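"You still need somebody who knows what a box feels like"

Renu Khurana has been packing hampers and gift parcels at Mathur for long enough to remember when the order list was pinned to the wall and crossed off in biro. When I rang her on a wet morning in May she was already on her second cup of tea and quite ready to talk, and I am afraid we wandered all over the place before we reached the machines at all (her sister's kitchen, the bypass, whether Lernamcombe has a decent bakery any more).

The machines came to the Lernamcombe packing hall in two lots. First was the conveyor, which everyone liked straight away, and then the picking arm, called the Zumo, which took rather longer to be forgiven. "It was so slow to begin with," Renu says. "You'd stand there wanting to reach in and do it yourself. Murray used to talk to it like it was a dog that wouldn't get in the car."

Murray Donnelly runs the afternoon shift, and he laughs when I repeat this to him. "I did, yes. I still do on a bad day. But on a good shift now it'll pick 600 parcels' worth of jars and tins and I've got people at five o'clock who aren't rubbing their wrists. That was the thing for me. We had good packers leaving because their hands hurt, and I never had an answer for them."

There are 27 people on the packing side, the same as before the arm arrived, although hardly any of them do quite the job they used to. Shakuntala Bansal went from the jar bench to checking what the arm has left behind, and she is frank that she didn't want to go. "I liked my bench. I had my radio and I had my friend opposite. Now I walk up and down all day, and my knees know about it, but I'm not bored, I will say that. And they pay me more for it, which they should!"

What the arm leaves behind is mostly the awkward stuff: soft bags, anything with a pointed top, anything shiny. Mathur lists 1,412 different items in its catalogue, and when Renu and I spoke there were 198 of them that still had to be picked by hand. That number comes down a little every month, and the way it comes down is that people show the machine how. Several of the packers now spend part of their week doing just that, working a gripper by hand so that each pick is recorded, and they do it among sofas and tablecloths as well as on the benches, the idea being that a machine taught in a tidy place only copes with a tidy place.

Renu took to it at once. "You learn such a lot about your own hands," she tells me. "Take a tea box. I must have lifted thousands and I never once thought about how. You come at it level, you close up gently, you feel it give a tiny bit and you stop there. If you squeeze, you've dented the card, and then it can't go in somebody's present, can it?"
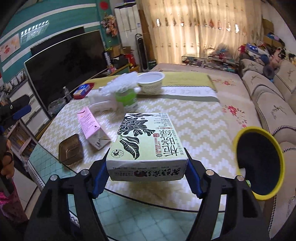

She worries, all the same, about teaching herself out of a job, and she has said so to Yogesh Rajput, who looks after the training side. He didn't brush her off, she says. He told her he couldn't promise anything past the present contract, and she thought better of him for it. "I asked him, will my name be on it anywhere? Because that's my way of picking up a box it's got now. He went quite quiet. Then he said he'd ask."

Yogesh did ask, as it happens, and the answer hasn't come back yet. What has changed is that the teaching hours are paid at a higher rate, and that packers can say no to them without losing shifts. Murray would like the same terms at the Gritesberg site, where the arm goes in next, and he has been over there twice to talk to the crew. "They wanted to know if it was noisy," he says. "I told them it's quieter than Shakuntala's radio."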